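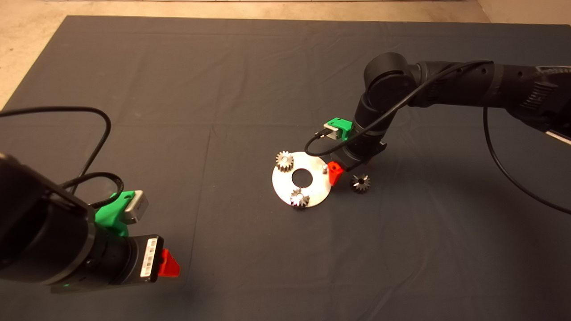

Session 2: Front brakes, pads and fluid

Home Courses Handouts Tool list Find us
Search this site Enter keyword Go

Motorcycle Maintenance for Owners, Plomer Evening Centre, Fludberg
Tutor: Ilona Magyar

Hello again everyone, and welcome back to those of you who missed the opening evening (you will find the tyre notes under Handouts, and do please read them, there's a bit on valve stems I'm rather fond of). These pages go with the talk on front brakes. I tend to wander when I'm speaking, so I've tried to put the important things down in the order you'd meet them if you were crouched next to the bike with a torch.

All of what follows is based on our class bike, the Venano 448, which has a single disc at the front and a sliding caliper with two pistons. Most of your own machines will be close enough. If you have opposed pistons, or a twin disc set-up, or ABS, the ideas are the same but the steps differ, and with ABS in particular I'd like you to have the workshop manual open before you undo anything at all.

What happens when you pull the lever

Inside the master cylinder, up by the throttle, there is a small piston. Squeeze the lever and that piston pushes fluid down the hose. Liquid hardly squashes, so the push arrives at the caliper more or less complete, and because the caliper pistons are a good deal wider than the one at the lever, your modest squeeze turns into quite a mighty one at the pads. You pay for it in distance: the lever moves a long way and the pads move hardly any.

When you let go, it isn't a spring that draws the caliper pistons back. Each one sits in a square-cut rubber seal which twists a tiny amount as the piston moves out, and then untwists and takes the piston back with it. I think that is lovely, a whole return mechanism made out of a rubber ring! It also explains how a brake adjusts itself. As the pad wears, the piston slides a little further through the seal and takes up its new home there.

Now, suppose there is air in the hose. Air squashes very happily, so part of your squeeze goes into making a bubble smaller, and the lever feels soft and spongy. Keep hold of that word, spongy, we'll want it again later on.

Looking at the pads

You can usually judge the pads without taking anything off. Crouch at the front, look up into the caliper from behind the disc and find the friction material on each side. Many pads have a groove or a step cut in them as a wear mark, and if the groove has gone, the pad has had its day. Look at both pads, please. On a sliding caliper the inner and outer can wear quite differently, and when one is nearly finished and the other looks fresh, the usual culprit is a slider pin that has stopped sliding.

Some other things worth a look while you're down there:

- Pads worn to a wedge, thick at one end and thin at the other. Slider pins again, or a caliper that has been put together without its spring plate.
- A shiny, glassy surface. Often called glazing. Fresh pads are the proper answer.
- Oil or fork fluid on the friction material. Throw the pads away and find the leak before fitting new ones. I have heard of people baking them in the oven and I would ask you not to, for the sake of the brakes and of the oven.
- Deep scoring or a raised lip on the disc. Measure it with a micrometer and compare it with the minimum thickness stamped on the disc or given in the manual.

A word on buying. Pads are listed by shape as well as by model, so take the old ones out and lay them beside the new ones before the packet goes in the bin. Those of you ordering from Kozma should use the frame number when you order, as the Venano had a change of caliper part-way through its run and the two sorts of pad look terribly alike in a small photograph.
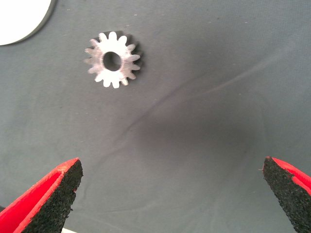 Changing the pads, step by step

1. Put the bike on its stand on firm, level ground and turn the bars so that the reservoir sits level. Cover the tank and the mudguard with old towels. Brake fluid strips paint.

2. Wipe round the reservoir cap and have a look at the level. If somebody has topped it up while the old pads were wearing down, it will overflow when you push the pistons back, so draw a little out first with a clean syringe.

3. Slacken the pad pin while the caliper is still bolted to the fork. Much easier than chasing it about on the floor afterwards, as several of us discovered last February.

4. Undo the two caliper bolts and ease the caliper off the disc. Hang it from a bit of wire or string, never by its hose.

5. Take out the pin and pads, noticing which way round the spring sits. Draw it if you have to. I still do.

6. Clean the exposed part of the pistons with brake cleaner and a soft toothbrush, then press them back gently and squarely. If one refuses, stop there and come and talk to me about seals.

7. Clean the slider pins and put on a thin smear of the proper silicone or brake grease. Keep it well away from the friction material.

8. Fit the new pads, spring and pin, put the caliper back over the disc and do up the bolts with a torque wrench, using the figure in your own manual.

9. Pump the lever until it goes firm, and do this before the bike moves an inch. Please write step 9 on the back of your hand.

New pads need bedding in. Find a quiet road and make a run of gentle stops, letting things cool between them, and allow yourself extra room for the first 100 miles or so of riding.

Brake fluid

Fluid such as DOT 4 takes in water from the air, slowly, through the hoses and every time the cap comes off. Water lowers the boiling point, and boiling fluid makes vapour, and vapour squashes just like air does, so there is our spongy lever back again, usually halfway down a long hill. Change it every two years unless the manual says sooner. Buy a small sealed bottle and don't keep the leftovers for next time.

DOT 5 is silicone based and must not be mixed with the others. DOT 5.1, confusingly, is the same family as DOT 4. Go by what is marked on the reservoir cap.

For next time

Please bring gloves, eye protection and a length of clear tube that fits snugly over your bleed nipple. We meet in Room 14 as before, and the kettle goes on at 6.45 pm.

Plomer Evening Centre, Fludberg | Contact the office | Copyright Plomer Evening Centre | Back to top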